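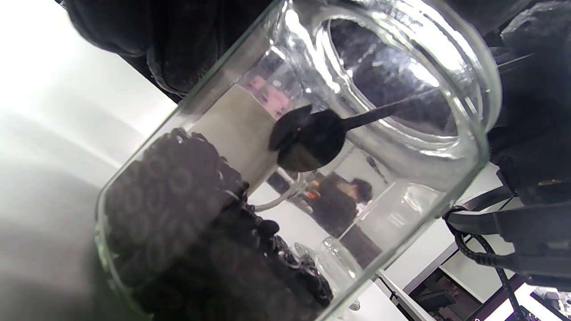

2019-12-28

Jars again. Washed the clear one with the threaded rim before breakfast and the spots came back regardless, hard water being what it is in Gadness. Vinegar next time. The black spoon stays with the set: shallow bowl, long straight handle, easy to get hold of at the mouth of a deep jar.

Stock note: dry goods are to go in glass from now on, labels on the lid and not the side. Jana Oltmanns wants the small round black ones kept apart from the lentils, agreed. 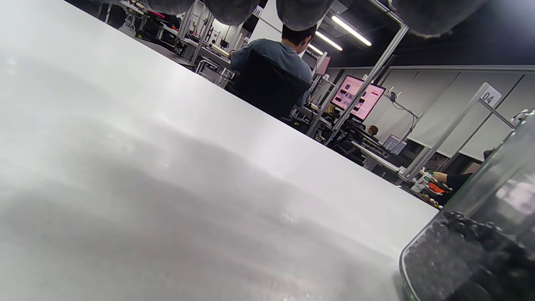

Filling stops short of the rim so a spoon can be turned without spilling. The white table marks easily and I have asked Ettore for a mat. Zuccaro quoted 64 for spare lids, delivery in 16 days. Too slow. Will try Rornard.

Left at six. Rain.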